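How to Read a Pitcher's Hot Start After a Midseason Trade

By Irja Hyvönen 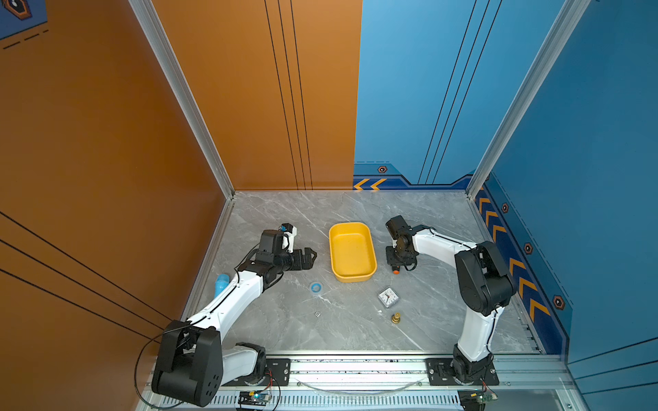
How many starts does it take before a new pitcher's numbers mean anything?
More than most fans want to wait. I won't argue with anybody about a starter until he has made 12 of them for the new club, and even then I keep my voice down.

Every June the rumors start, somebody gets moved, and by his second outing the message boards have him fixed. Maybe he is. Usually he faced two tired lineups and the balls were hit at people. Before you buy the jersey, go through the steps below. You need a box score page and a pencil.

Step 1. Throw out the win-loss record
Wins depend on run support and the bullpen. When Wultcombe picked up Van Wyk, he won his first 4 decisions and the local radio crew talked about nothing else. His new team was scoring in bunches. Put the record aside and don't come back to it.

Step 2. Write down strikeouts and walks
Do this for the old team and the new one, as a share of batters faced. Skip the per-nine-innings version, which flatters a guy who lets a lot of people reach base. If the two shares haven't moved, be very slow to believe the pitcher has.

Step 3. Check who he faced
List the opponents and where each one ranked in runs scored. Two starts against the bottom of the league are worth one raised eyebrow -- no more.

Step 4. Look at balls in play
Take hits minus home runs, then divide by the balls put in play (batters faced, less walks, strikeouts, hit batters and homers). Compare that with his own past seasons. If it's far below his usual mark, expect some of those line drives to start landing.

Step 5. Ask what changed
A new grip, a new spot on the rubber, more sliders. These can be real. Coaches also love to take credit for them, so look for the change in the pitch mix before you accept the quote. My friend Jouko Tuominen charts pitches by hand and swore Van Wyk had dropped his sinker. He had thrown a few less of them, on a cold night.

Step 6. Compare ballparks
Van Wyk went from a small park to one that's 416 feet to center. Fly balls that used to leave now get caught. That helps the team, sure, but it's the fence doing the work, and it won't travel with him on the road. Split his home and away starts and look at both.

If he still looks better after all six, write it down and check again in September.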